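Binstead Textile Reuse Office
3 April 2018

1/7 The spring clothing exchange opens to all Binstead residents in May. This thread sets out the rules for donors and visitors.

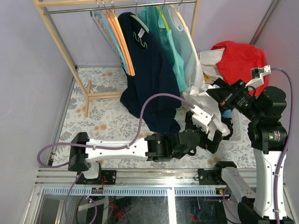
2/7 Donations will be received at the Hashmi Street entrance only. Each household may bring up to 30 items. Items left outside the building after closing cannot be accepted.

3/7 Coats, shirts, dresses, pants and children's wear are welcome. Please wash every item and empty all pockets. Underwear, swimwear and single shoes will be returned to the donor.

4/7 Donors receive one point per accepted item. Points may be used on the day or saved for the fall exchange. They have no cash value and may not be sold.

5/7 Entry is by timed ticket, with 80 places in each session. Residents who need step-free access should use the Vastari Road door and may bring 2 helpers without extra tickets.

6/7 Repairs to zippers, hems and buttons will be offered on the upper floor. The repair desk can take 100 garments in total and will close its list once that number is reached.

7/7 Questions about the rules should be addressed to Rosalind Pruitt, Exchange Coordinator, at the Hashmi Street office. Ticket booking opens next week.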